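Oficina de pequenas peças volta em maio com caixas organizadoras

A oficina Nanine retoma em maio as sessões dedicadas à arrumação de peças miúdas, suspensas desde a mudança de instalações. A primeira realiza-se numa quarta-feira, ao fim da tarde, e dura 90 minutos. As inscrições são feitas ao balcão ou por telefone e a entrada é gratuita para quem já tem cartão de utilizador.

O tema é o mesmo do ano passado: o que fazer com os parafusos, as anilhas, os botões, os ganchos e as pontas de broca que se vão juntando no fundo das gavetas. Os participantes podem trazer o material de casa, de preferência num saco fechado, e saem com ele separado em caixas de compartimentos. Quem não tiver caixa pode usar uma da oficina durante a sessão e decidir depois se quer comprar uma igual.

A orientação fica a cargo de Malte Hinrichs, que trabalhou vários anos no armazém da Drillora e tratou do inventário da oficina quando esta mudou de morada. Foram então registadas 1.590 peças, das quais 876 estavam em frascos sem etiqueta. «Perdia-se mais tempo a procurar uma anilha do que a fazer a reparação», conta. O inventário ficou concluído antes do inverno e serve agora de base ao programa.

Hinrichs recomenda caixas de tampa transparente com um compartimento maior e os restantes pequenos. O maior fica para as peças compridas ou de formato irregular, que nas divisões pequenas acabam por impedir a tampa de fechar. As etiquetas vão por fora, na lateral, para continuarem legíveis quando as caixas estão empilhadas. Para o que se usa todos os dias, sugere uma caixinha à parte, de outra cor, que se possa levar no bolso ou deixar em cima da bancada.

A segunda parte da sessão trata da costura e foi preparada por Áine Ó Riain, responsável pela mesa de arranjos. O método muda pouco – agulhas num lado, molas e colchetes no outro, botões por tamanho e só depois por cor. As canilhas ficam de fora, porque a oficina já tem para elas um suporte próprio junto às máquinas.

As mesas foram cobertas com placas claras, sobre as quais as peças pequenas se veem melhor do que na madeira. Cada lugar terá ainda um tabuleiro de rebordo baixo, cedido pela loja Brennan, para despejar o conteúdo dos sacos sem que role para o chão. Pede-se aos participantes que não tragam pilhas, lâminas soltas nem embalagens com restos de cola.

Haverá 2 turnos caso as inscrições ultrapassem os lugares da sala grande. O segundo turno começa logo a seguir ao primeiro e segue o mesmo programa. As crianças a partir dos oito anos podem participar, acompanhadas por um adulto.

O material que ninguém quiser levar de volta pode ficar na oficina, na prateleira de trocas ao lado da entrada. O que lá estiver no final do mês segue para a Bikititz, que aproveita parafusos e porcas na reparação de bicicletas.

Caixa organizadora de tampa transparente e, à frente, uma peça azul mais pequena, sobre a mesa de trabalho.

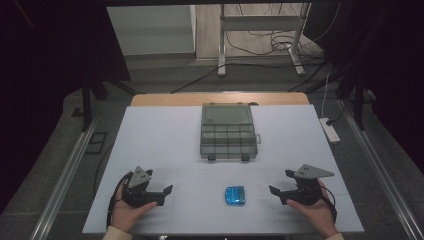 N.º 90 | Página 2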